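Pulta Hand Project

The Pulta Hand Project is a student robotics course and club in which small teams program a robot hand to do household tasks.

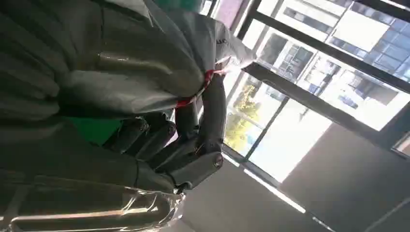 Divina Pangilinan has argued that the project is badly named, and that students spend far more of the term on wrists, sleeves and cables than on fingers. Her view is often repeated in the club's own handouts, although the name has never been changed.

The project is run at the Dela Peña school of engineering as a one-term elective, with an open club attached to it. It takes its name from Pulta, the control software that students write their programs in. Teams that finish the course may enter the Aseo, a yearly contest in tidying and cleaning tasks held in April.

History

The course grew out of a summer workshop on grasping. The workshop used simple two-finger grippers, and students mostly picked up blocks and put them down again. A group of those students asked for harder objects such as towels, food bags and dish brushes, and a first version of Pulta was written to let them control several joints at once.

The elective was approved the following year. The club came later and was formally registered on 11/30/19. It was meant to give former students a way to keep using the equipment, but it soon began taking people who had never enrolled in the course. Club members now do much of the repair work and maintain the shared code library, known as Dronden.

Course structure

Enrollment is limited to 30 students, who work in teams of 6. Each team has a lead, chosen by its members, and the role changes hands halfway through the term. Other jobs are less fixed. Most teams end up with one person who looks after the data and another who handles covers and tape.

The first part of the course deals with joint limits, calibration and safe stopping. Students move a single finger before they are allowed to run the whole hand. They then record a set of guided motions, label them, and use them to train a simple grasping program. The last part of the term is given over to one task of the team's choice.

Grades are based on a written log, a demonstration and a short oral exam. The demonstration does not have to succeed. A team that can show from its log why a grasp failed may receive full marks for that section — a rule that has been criticized as too generous and has been kept anyway.

Equipment

Work is done with a jointed robotic hand that has dark gray, segmented fingers. A loose, pale gray fabric cover is fitted over part of the hand, held near the wrist with a red band, and the fingers are left exposed. Replacement of covers is taught in the second session, along with checking that gathered fabric stays clear of the joints.

A small camera at the wrist records the hand at close range. Students learn early that daylight from a window can wash out the background of a recording and change how the edges of the fingers appear. Teams are expected to note the light conditions in their logs. Some prefer to work with the blinds down, while others collect recordings in mixed light on purpose so that their programs are less easily upset by it.

Recordings

All recordings made in the course are added to Dronden unless a team asks to leave them out. At the last full listing, the library held 3,909 recordings, of which 2,793 had been checked and labeled. The remainder were waiting for review or had been set aside for missing joint data.

Labeling is done by hand. Each recording is read by two students from different teams, and where they disagree, a club member makes the final call. Arguments over what counts as a completed grasp have been common. The current rule is that the object must leave the surface and stay in the hand until the release command is given.

The Aseo

The contest asks teams to complete a series of tidying tasks using the program they developed in class. Tasks are announced on the morning of the event, and teams may adjust their settings but may not record new motions. Folding a cloth has been part of every contest. Wiping a surface was dropped for one year after complaints about the scoring, then brought back with separate marks for coverage and for pressure.

Club teams compete in their own division. They may use any part of Dronden, but they must publish their changes before the next term begins.

See also

Pulta (software)
Dronden
Aseo contest rules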